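Joly Tabletop: Fruit and Plate Arrangements

README for release 14
Maintained by Jérémie Gautier

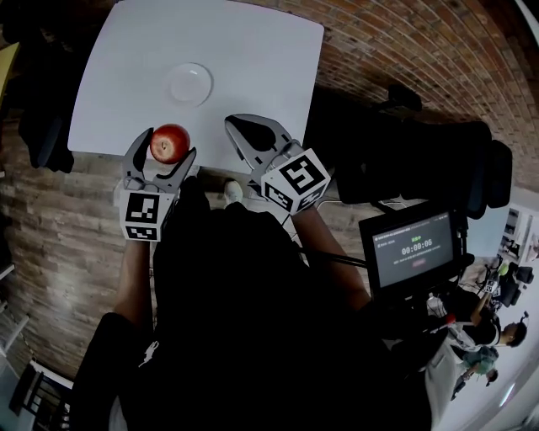
Apple at the front edge of the table, plate near the middle.

Summary

Joly Tabletop is a collection of short recordings of one household activity: placing fruit on a plate on a small table. It contains 400 recordings. Each one covers a single arrangement, from the starting layout to the finished layout. The collection is meant for work on object placement, layout description and the order in which people set things down.

Release 14 replaces all earlier releases. File names have changed, so indexes built on older copies need to be rebuilt.

Contents

recordings/ one folder per arrangement
layouts/ start and end layout for each arrangement, as text
objects.txt list of objects with short names
splits/ lists for training and testing
notes/ remarks entered during the July check

Of the 400 recordings, 100 are held back for testing. The split was made by layout, so a starting layout that appears in the test list does not appear in the training list.

Objects

Table. Square top, white, rounded corners. Orientation terms in the layout files (front, back, left, right) are given from the side where the person stands.

Plate. Round, white, shallow raised rim. Short name: plate_w. White on white gives a weak outline, and tools that depend on color difference may lose the rim. The shadow next to the plate is usually a better cue than the rim itself.

Fruit. The red apple has the short name apple_r. Other fruit is listed in objects.txt. Real fruit was used throughout the collection, so size and skin pattern vary within one short name. No attempt was made to track individual pieces.

Layout files

Each layout file has one line per object: short name, zone, and the object it rests on. The table top is divided into 49 zones in a seven-by-seven grid, numbered from the front left corner, left to right and then front to back. An object that covers more than one zone is assigned to the zone under its center. Fruit on the plate takes the plate's zone, with plate_w in the last field.

An object that is held at the start of a recording is listed in the zone nearest to it, with the word "held" in the last field. "Held" applies as soon as the fruit is between the fingers, including cases where it still touches the table.

Naming

Folders are named by layout number and take number, separated by an underscore. Take numbers are not always consecutive. Takes in which fruit rolled off the table were removed and the remaining takes were not renumbered.

Known issues

The plate was moved slightly during some takes. The end layout gives its final zone, but the shift inside a zone is not recorded.

Stem direction is not labeled. An apple placed on its side and an apple placed upright have identical entries.

Layouts with the plate in a back row are underrepresented. Results for those rows should be reported separately.

Related sets

Relta uses the same zone numbering with cups and bowls. Femik uses an older grid and cannot be merged with this collection without conversion. The conversion table is in notes/femik_zones.txt.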